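Minutes of the meeting of the laundry room users, Dalovano House
July 21, 2019, ground floor common room
Minutes written by Yuzuki Kudo

Present: Condori (chair), Nikel, Voren, Kudo, and nine other residents who signed the sheet. Two households sent their apologies.

1. Minutes of the last meeting

The minutes from May were read. Voren asked to correct one sentence. It was written that he "refused" to move his drying rack from the corridor. He said that he did not refuse, he asked for one more week. The sentence is changed to "asked for one more week." With this correction the minutes were accepted.

2. Money

Nikel reported on the laundry account. There was 136 dollars in the account after the May meeting. From this, 90 dollars was paid for the repair visit, when the drain pump was cleaned and one hose clip was changed. The rest stays in the account. Nikel has the receipt and anyone may see it.

Condori asked if the repair person said something about the cause. Nikel answered that in the pump there were hair, two coins, a piece of a zipper and a lot of gray fluff. He said the fluff came mostly from blankets and soft toys, but the repair person could not be sure of this. Several people wished to speak about soft toys, and the chair moved this to item 4.

The cycle counter of the machine was read before the meeting and shows 3,927. It will be written again in the notebook at the next meeting, so that we can compare.

3. Condition of the laundry room

Condori and I went to look at the room before the meeting. The floor in front of the washer was discussed first, because it was a complaint from the third floor that baskets are left there for a long time and people must step over them. The complaint was read aloud. It says, in short, that a person with a full load in the arms cannot see what is on the floor.
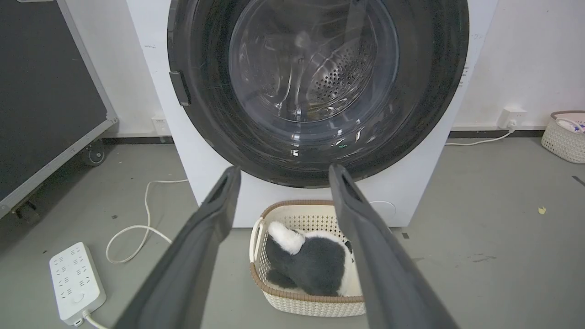
The proposal from the third floor is that a basket may stand in front of the washer only while its owner is loading or unloading. At all other times it should be on the shelf or in the apartment. Voren thought that this is too strict. He said that when one person is waiting for the machine, the basket in front of the door is how we show who is next, and we did it like this for years. Nikel said that this is exactly the problem, the basket says that someone is next but it does not say who.

There was a longer talk. One resident suggested numbers, another suggested clothespins with names. Condori said that she does not want to buy anything new for this. At the end it was agreed:

- A basket can wait on the shelf by the entrance with a clothespin on the rim. The name of the owner is on the clothespin.
- In front of the washer the floor is kept free, except for loading and unloading.
- If a basket is on the floor and the owner is not in the room, anyone can lift it to the shelf. Please do it gently and do not take things out of it.

Agreed by ten, against two, and one person did not vote.

The filter cover is at the bottom of the front of the washer, on the right side. It is white like the rest and some new residents did not know that there is a cover. Nikel will show it to anyone who wants to learn. The filter should be opened only with a flat tray and an old towel under it, and only when the machine is off and the drum has no water. Two people asked to be shown: the resident from apartment 6 and myself.

The door was also mentioned. Please leave it a little open after washing, so that the rubber can dry. Voren reported a smell in June. He wiped the rubber with vinegar and the smell went away after two days. Some residents prefer not to use vinegar on rubber. The chair asked that we use a cloth with warm water first, and vinegar only if it is really necessary. Voren did not agree but he accepts it.

4. Soft toys and other large soft things

This item took the most time. The question is whether large soft toys can be washed in the shared machine, and in which way.

Nikel proposed to forbid them. He said that a big toy takes a lot of water, becomes very heavy on one side of the drum, and the machine then jumps when it spins. He heard this from his kitchen in the month before the repair. He said also that the toys lose fluff, and we all pay for the pump.

The mother from apartment 4 spoke against. She said that in this house there are seven children and each of them has at least one toy that goes everywhere, also on the bus and in the sandbox. To wash a toy by hand in the bathtub takes a whole evening and it is still not dry after three days. If the toy is the one the child sleeps with, this is three difficult nights. She would accept rules, but she would not accept to forbid it.
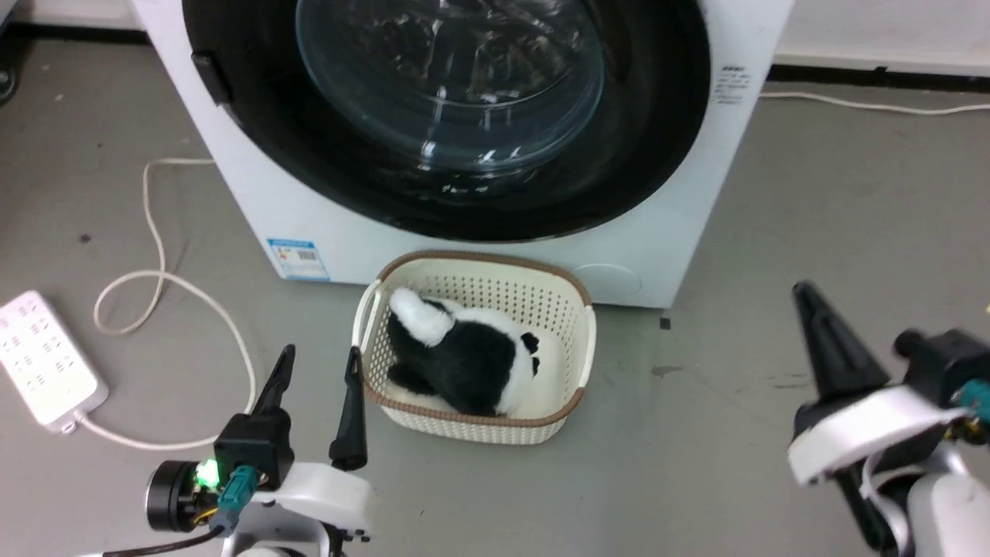

Condori asked if we can find rules which protect the machine and are still simple to follow. I offered to write down what my own family does, and I read it aloud. With changes from the meeting, the rules are now the following:

- Look at the label of the toy before all. If the label says hand wash or surface wash only, it does not go in the machine. If there is no label, ask another resident for an opinion.
- Check the seams. A toy with an open seam must be sewn first. Filling inside the pump is more expensive than thread.
- Take away ribbons, bells, small clothes and everything which can come off. Hard eyes are permitted if they are tight.
- Put the toy in a washing bag, or in an old pillowcase which is closed with a knot. A big toy which does not fit in the bag can go in a duvet cover.
- Do not wash a big toy alone. Put two or three towels with it, so that the weight is more equal in the drum. Use towels of a similar color. For toys with black and white fur please take care, as the dark part can give color to the white part. Cold water is better for these.
- Cold or 30 degrees, gentle program, low spin. Little detergent, and no softener.
- Stay in the room for the first minutes of the spin. If the machine starts to jump, stop it and arrange the load again.
- After the wash, wipe the rubber and take away the fluff with the hand or a paper towel.

Voren asked what is a "big" toy. After some discussion it was decided that a toy is big if it fills most of a normal laundry basket when it lies down. Smaller ones can go together with other washing, but also in a bag.

It was asked how to dry the toys. The mother from apartment 4 recommends to press the water out with a dry towel, then to lay the toy flat on the rack and turn it in the morning and in the evening. She does not recommend to hang it by the ears - the ears become long, and one of her children was very unhappy about that. When the fur is almost dry she brushes it with a soft hairbrush. Condori added that the middle of the toy stays wet longer than the outside, so it is good to press it in the middle and feel before it goes back to bed.

The rules were accepted by eleven votes. Nikel voted against and one person did not vote. Nikel asked to have in the minutes that if the pump is blocked again by fluff, the question comes back to the meeting. This was agreed.

5. Time for washing

The quiet time stays as it is, from nine in the evening until seven in the morning. The resident from apartment 2 works at night and asked if she can start a short program at six. The apartment beside the laundry room does not object if it is only the 76 minute program and if the spin is not before seven. Condori thinks that this is difficult to calculate and proposed to try it until the next meeting. Agreed without vote.

It was repeated that the person who started the machine should come back when it is finished. If the wash is ready for more than 20 minutes, the next person can put it in the owner's basket. Please leave your basket on the shelf for this reason also, with the clothespin. If there is no basket, the wash is put on the table, on a clean towel.

6. Drying racks

Voren has moved his rack. The corridor is free and the chair thanked him. There is now one place more by the window in the drying corner, and it can be used by all, not more than two days in a row.

The question of a second line outside in the yard was not decided. Nikel will measure the distance between the wall and the post and will tell us what line we need.

7. Other matters

One gray child's sock and one blue pillowcase are still with me in apartment 5. If they are not asked for before the next meeting, the pillowcase will become a washing bag for common use.

The resident from apartment 6 asked if the rules can be also in large letters, for her father. I will print them in large letters for everyone, it is easier like this.

Somebody asked about a dryer. The chair answered that there is no money for a dryer this year.

8. Tasks

Kudo: print the rules of items 3 and 4 and put them on the inside of the laundry room door. Buy nothing.
Nikel: show the filter to the two residents, measure for the line in the yard.
Voren: bring the old clothespins from his cellar and a pen which does not wash off.
Condori: speak with the two households who were not here about the basket rule, before it starts.

The basket rule starts when the clothespins are on the shelf. The rules for soft toys start now.

The date of the next meeting will be on the board by the mailboxes. If there is some mistake in these minutes, please tell me or leave a note in my mailbox, and I will correct it.

Y. Kudo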